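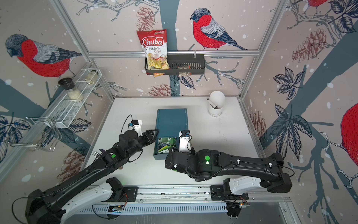
Why does the repeat in our wallpaper file print with a thin white line at every join?
The tile was exported at a width that is not a whole number of pixels, so the print software pads the last column with white.

Ticket 497, Nomirer print support
Opened by: Dymphna Coughlan
Assigned to: Milan Verbeke
Status: closed

Reported fault: hairline gap at each vertical join, winter pattern, all panels. Proof on screen looks clean at 100% zoom. Gap shows at 185%.

Checked the source file. Tile width 113 mm, export set to 137 dpi. Result is a fractional pixel count. Colour profile correct, bleed correct.

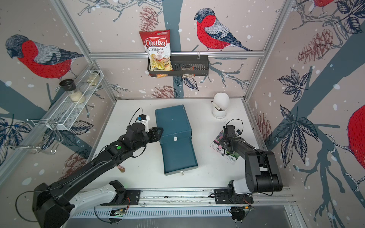 Bullfinch and pine cone pattern on three walls.

Steps taken:
Re-exported the tile with the width rounded down to a whole pixel.
Turned off edge smoothing on export.
Cleared the Saven cache and loaded the tile again.

First re-export still showed the gap. Edge smoothing had switched itself back on when the preset was loaded. Saved a new preset and repeated the export. No gap at any zoom level.

Preset copied to the shared folder by Wim Van Leeuwen. Old preset removed.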